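Budget thread for the second two-arm table. Quotes closed this week, so these are the numbers I'm working from, Tuesday, December 21, 2021. Prices in dollars, before tax.

**1/** The table and frame first. Black aluminum extrusion, wood top, same footprint as the one we run now. Fosach quoted 2134 delivered, cut to length, brackets in the box. Lefèvre was lower on the extrusion and higher on freight. It came out nearly even, and Fosach ships sooner.

**2/** Don't let anyone sell you the thin top. Ours carries an arm on each side and any flex shows up in the calibration. I asked both shops for deflection at mid-span. One answered.

**3/** Grippers. Parallel, two-finger, one per arm, plus a spare. Dillero wants 1261 each. Fingers are separate and they wear, so I'm adding four pairs at 74 a pair. Last time I budgeted zero pairs and paid for rush shipping in May.

**4/** Wrist cameras come out of a different line. If your finance people let you fold them into the gripper order, do it. Ours don't.

**5/** Cable. Every first budget I've seen is short on cable. Two arms, wrist cameras, power, network, e-stop. Measure the run along the rail with the arm at full reach, then add slack for the elbow. Buy the drag-rated kind for anything that moves. The rest can be ordinary.

**6/** Compute and the operator station: Helleck, 3222 for the workstation with a three-year warranty. Monitor, keyboard and mouse we already own. Put the cart on the same purchase order or it will arrive a month later.

**7/** Props are a real line item. Bowls and balls are cheap per piece but you want variety in size, pattern and finish, and you want duplicates of whatever breaks. The work at hand on the current table:

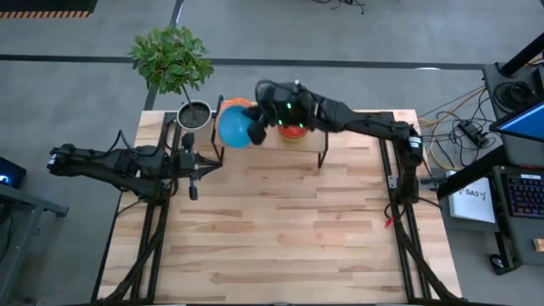
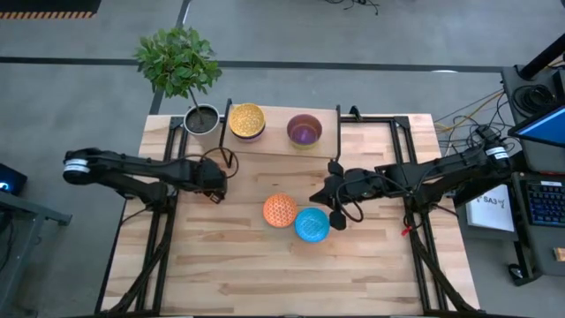 Bowls on the table and up on the shelf:

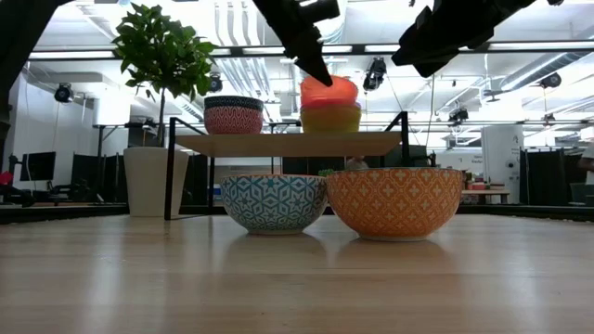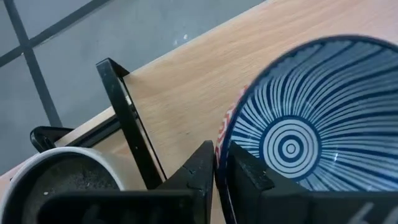
**8/** Back to props. I set aside a small fixed amount per quarter and don't itemize it. Purchasing objected, then agreed once I showed them what it costs to process one order for one bowl.

**9/** Glossy versus matte matters more than color when you shop. Reflective glaze on a polished top gives the cameras extra work. Buy some of each on purpose and write down which is which.

**10/** Spares policy, for anyone copying this: one gripper, four pairs of fingers, one full cable set per two arms. No spare arm. The arm vendor's swap program is slower than I'd like, but a spare arm on a shelf is the first thing a reviewer will cut anyway.

**11/** Lead times as quoted. Fosach three weeks. Helleck five. Dillero "eight to ten", and I'm planning for twelve. The order goes in by lead time – grippers first, table last.

**12/** Not in this budget: floor power, network drops, the arms themselves (separate capital request, already approved), and people. If you only have money for one of table or spares, buy the spares and keep running the table you have.

**13/** Still open: whether to pay Fosach for leveling feet or reuse the set from the old bench. Also waiting on Lefèvre for a revised freight number. Will add it to the thread when it comes in.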